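Workshop Notebook, Millbridge Store Room
Entry date: 10 December 2023
Entered by: J. Zamudio
Copy to: Maricruz Bermúdez, Custammont office

Subject: Sorting of small stock into colored bins

Purpose
The small stock held on the lower shelves has not been put in order since May. Items returned from the Starnside site were placed wherever space allowed, and two requests this season were delayed while parts were being located. The present work is intended to give each class of item a fixed bin and a fixed shelf position before the inventory is sent to Custammont.

Condition at start
The shelf list carried 124 entries. Of these, 20 had no location recorded against them. Several cartons were labeled in pencil only, and the writing on the older ones has faded. One carton marked "Chauke - return" had never been opened and was set aside for Ms. Bermúdez, who placed the original order and will know whether the contents are still wanted.

Method
Bins were emptied and wiped before use. Each item was checked against the shelf list and then placed in a bin according to class. Where an item did not match any entry, a slip was written with the shelf number and the item was held on the side table. Slips are to be kept in the front pocket of this notebook until the list has been corrected.

It was agreed at the outset that canisters would be stored upright at all times. In previous years they were laid on their sides to save height, and the labels could not be read without lifting each one out. The upper shelf was raised by one position to give the necessary clearance.

Observations
The shallow trays proved too small for general use and have been returned to the cupboard. Open bins are easier to work from, although they will collect dust - lids should be priced before the next order is placed. Labels on the long side of a bin are hidden once the bins stand next to one another. The short side is to be used from now on.

The blue bin has ribbed sides and the red one a thick rim, so the two do not nest. They should be stacked separately when empty. At the work position the blue bin stood to the left, with two canisters upright in it, and the red bin stood beside it. 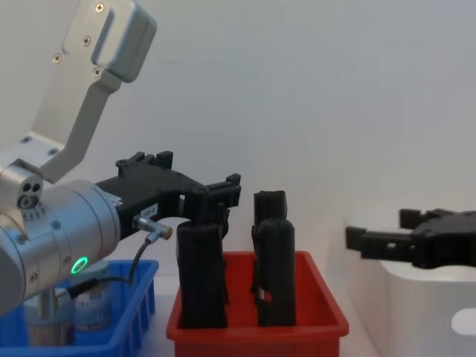 Items outstanding
1. Correct the shelf list from the slips and initial each change.
2. Open the Chauke carton in the presence of Ms. Bermúdez.
3. Order 10 replacement label holders, short-side pattern.
4. Obtain a price for lids in both colors.
5. Replace the pencil labels on the older cartons with printed ones.

Note added later the same day: the key to the cupboard is now on the hook inside the office door. The spare remains with Custammont.

J.Z.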